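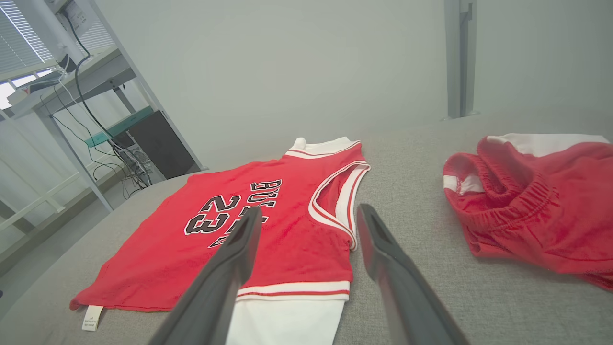

Kit and clothing: where we've got to

Hello again, and thanks for your patience with this one. You asked for a report every few months that sounds like me and not like a form, so I've left the form alone (I'll fill it in if your office still wants it, just say) and written it all down as it comes.

The short version is that the Nunar Swap Shop is open, it's busy, and we've spent most of what you gave us on the things we said we'd spend it on. There are a couple of changes to the plan that I'd like your blessing for, and one bill that came in higher than I'd budgeted. More on that further down.

What's been happening since May

When I last wrote we had the keys to the unit on Witus Lane and not a lot else. The electrics were waiting to be signed off and the back wall had a damp patch the shape of Norway. The landlord's builder came twice, found the cracked gutter on the second go, and the wall has been dry since. We painted it ourselves over a bank holiday. It needed three coats, not the two it said on the tin, so there's an extra paint receipt in the pile.

We opened our doors properly at the start of the summer holidays, which was a gamble! I'd been told by everyone I asked that families would be away and we'd be better off waiting for the new term. I'm glad we went ahead. The first fortnight was slow, and that gave us the chance to sort out where things should live and how the swapping works in practice, with real people standing there asking awkward questions. By the time the uniform rush arrived we knew what we were doing, or near enough.

We're open four days a week. I'd put down six in the application and I need to own up that six was daft. There's a lot of washing, folding and mending that goes on with the door shut, and on open days you can't get near the table for people chatting. Four is working well and I'd like to stay there until next spring at least, if you're happy with that.

How the swapping works now

The plan was a points card. You'd bring in a coat, get so many points, and spend them on whatever you liked. I spent ages on that card and I was very fond of it, but people hated it. They didn't want to be told a jumper their mum had knitted was worth less than a ski jacket, and they didn't want to queue while we worked it out. So the card has gone. Now you bring what you've got and take what you need, and if you've nothing to bring you can take anyway. There's a tin by the door for anyone who wants to put something in.

I did worry the rails would be stripped bare inside a week. They weren't. If anything we've got the other problem, too much coming in, and mostly in the same sizes. We're swimming in clothes for babies and very small children and always short of anything for teenagers, boys especially. Shoes are hard too. School shoes in any sort of decent state are gone before they reach the shelf.

Sports things have been the surprise. I hadn't given them a line in the plan at all. Then somebody asked if we took football boots, and word got round, and now there's a whole rail of shirts, shorts, tracksuits and swimming bits. Parents tell me it's the cost of clubs that hurts, more than uniform, as the children want to try one thing this term and something else the next. I'd like to move a bit of the money from the publicity line over to sports storage. We've hardly touched publicity, it's nearly all been word of mouth and a poster in the launderette.

The mending table

This is the part I'm proudest of. With your money we bought two sewing machines from Lindholm, reconditioned, with a year's guarantee on each. One is a plain workhorse and the other does stretch stitches, so we can finally fix leggings and sports tops without the seam popping the minute someone bends over. We run a drop-in session on Thursday evenings. You can leave something to be mended, but what I really want is for people to sit down and have a go themselves, and more of them do than I'd expected.

Zips are the thing everyone brings. After zips it's hems, then lost buttons, then the knees of school trousers. We've started keeping a box of odd zips cut out of clothes too far gone to save, and it's saved us a fair bit. Printed tops are trickier. Once the lettering starts to lift there isn't much we can do, and we've learnt the hard way to iron them inside out with a cloth in between.

Fabric we can't use goes to Clirkum, who collect rags and shred them for padding. They don't charge us as long as the bags are dry and there are no shoes in them. Their van is meant to come every month. It has missed a month already, so for a while you had to climb over bags to get to the kettle.

Money

The spreadsheet is attached, and every receipt is scanned in date order. Rent and insurance are as planned. Rails, shelving and hangers came in under, mainly down to a shop in town closing and letting us have theirs for the price of taking them away. The machines were bang on.

The one that's over is laundry. I budgeted for a single washer and thought we'd hang everything up to dry. That was fine in July and won't be fine in November, so we've had a dryer put in, and it needed its own socket, and the socket needed an electrician. We've covered it from the tin and from the underspend on shelving, so I'm not asking for more, but you'd have spotted it and I'd sooner you heard it from me. The electricity bill will go up over the winter too. I'll know by how much when I next write.

What hasn't gone well

The website. We've got the name and a holding page and that's it. The person who was going to build it got a full-time job (good for them, bad for us) and I haven't had the time to learn. For now we post opening hours on the local noticeboard group and that seems to reach the people it needs to.

The other one is the step at the front. It's too high for a wheelchair and a nuisance with a pram. We've got a loose ramp that we put out when somebody rings the bell, but having to ring a bell and wait isn't good enough and I've told the landlord so. He's asked for quotes. I've sent him two and I'm chasing a third.

What's next

Winter coats, mainly. We've been putting them by all summer and they'll go out on the rails after half-term. I'd also like to try a swap session up at the primary school, straight after pick-up, for the families who can't get down to Witus Lane while we're open. The school has said yes in principle and we're waiting on a date for the hall.

Two things I need from you, then: a yes or no on staying at four days, and a yes or no on moving the publicity money over to sports storage. An email will do. And please come and see us, the kettle is easier to get to now and there's usually cake on a Thursday.

6 September 2025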